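Small blocks, plain tables

Coloured blocks have been part of play at Mollbridge for as long as the centre has had a toy cupboard. Most are small cubes in plain colours, with no letters or pictures on them. Families in Velmont can borrow a set for up to four weeks, and the waiting list usually fills by March.

The colour matters more than you might think. Red and yellow stand out on a pale surface, so a child can find the next block without hunting for it.
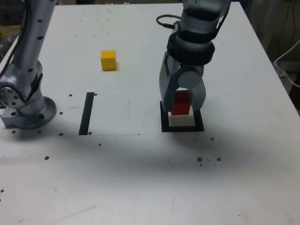
Parents often ask what to do with so few pieces. Start with two cubes and a marked spot on the table. One cube goes to the spot, the other stays where it is – that is the whole game. Once it gets dull, swap the colours or move the second cube closer. A third block can wait for another day.

Braltura, the set most families take home, comes in a cloth bag with a drawstring. Wipe the blocks with a damp cloth before returning them, and check under the couch.
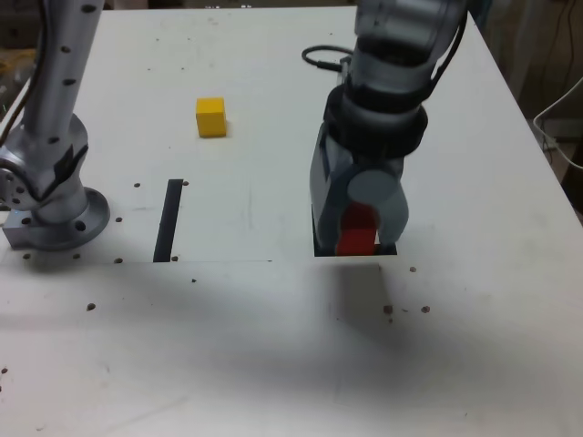
Red block held low over the white tabletop, with the small yellow cube further back.

Sets can be picked up from the Yammine Street desk, which is open three afternoons a week.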